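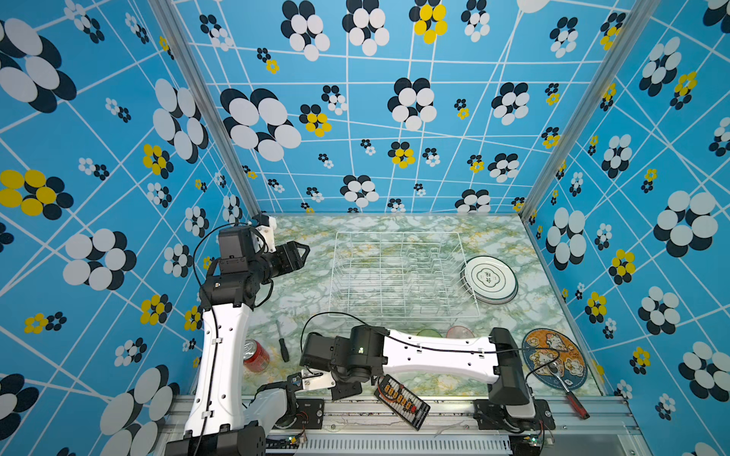 Panneaux muraux adhésifs à motifs autour d'un évier : ça tient vraiment ?

Posté dans Cuisine et salle de bains, le 30 septembre

Bonjour à tous,

Je loue un petit appartement avec une kitchenette dont le carrelage est d'un marron que je ne souhaite à personne. Le propriétaire refuse qu'on y touche « de façon définitive », ce qui me laisse la peinture (non), les plaques à poser (cher) et les fameux revêtements autocollants. J'ai repéré un rouleau de chez Jerkero, bleu vif avec des fleurs blanches et marine, annoncé comme lavable, résistant à la vapeur, repositionnable et retirable sans trace. Ça fait beaucoup de promesses pour un morceau de plastique.

J'ai lu les avis sur le site du vendeur. Ils sont tous écrits dans la semaine qui suit la pose, évidemment que c'est joli à ce moment-là. Ce que je voudrais savoir, c'est l'état au bout de deux ans, surtout derrière l'égouttoir, où l'eau ruisselle tous les jours. Et aussi ce qui se passe dans les angles. Le vendeur parle d'une « découpe facile », sans une seule photo d'un angle rentrant.

Accessoirement, quelqu'un a-t-il réussi à l'enlever et à récupérer sa caution ?

Merci d'avance,
marron_glace

Tridex

Moi j'en ai mis dans les toilettes, nickel. Fonce, au prix que ça coûte tu ne risques rien. Pense juste à bien dégraisser avant.

vieux_joint

Les toilettes, ce n'est pas une cuisine, donc je me permets de nuancer.

J'en ai posé au-dessus d'un évier il y a deux ans, pas du Jerkero mais du Trerkar, qui me paraît sortir de la même usine vu l'odeur. Bilan : les grandes surfaces planes n'ont pas bougé. Les bords, si. En juillet, avec la chaleur, le bas s'est mis à rebiquer sur toute la longueur du plan de travail, et une fois que la poussière s'est collée dessous, c'est fichu, on ne recolle plus rien. « Repositionnable » veut dire repositionnable pendant les cinq premières minutes.

Derrière l'égouttoir, je mettrais un cordon de silicone en bas, le transparent, le plus fin possible. Sans ça l'eau passe dessous par capillarité et tu auras des points noirs. Demande quand même au propriétaire s'il considère le silicone comme définitif, le mien avait des idées arrêtées sur la question.

Pour les angles : ne plie pas le rouleau dans le coin. Tu coupes à ras d'un côté, et tu fais déborder l'autre lé de quelques millimètres. Le film plié a une mémoire, il se décolle en arrondi et ça fait une poche. Avec un motif à fleurs, le raccord ne tombera jamais juste, il faut l'accepter ou acheter un rouleau de plus. Les lignes géométriques sont encore pires, on voit tout de suite que le mur n'est pas d'équerre.

Quant au « sans trace », je demande à voir. Chez moi le film est venu au sèche-cheveux, la colle est restée. Un après-midi entier à l'huile de cuisine et au grattoir plastique. Caution rendue, mais je l'ai méritée.

Gilchrist

D'accord avec vieux_joint sur les bords, moins sur le silicone. Si l'eau entre par le haut ou par un raccord, tu l'enfermes.

Une solution que je trouve plus honnête : coller sur une plaque mince en PVC et fixer la plaque avec des bandes amovibles. Tu démontes tout en partant. Par contre je n'ai jamais essayé près d'une plaque de cuisson et je ne le ferais pas. Le fabricant écrit « résiste à la chaleur » sans donner de température, tu en tires les conclusions que tu veux.

Commence par commander un échantillon et laisse-le un mois derrière l'évier.

marron_glace

Merci, je pars sur l'échantillon. Tridex, tes toilettes ont combien de temps ?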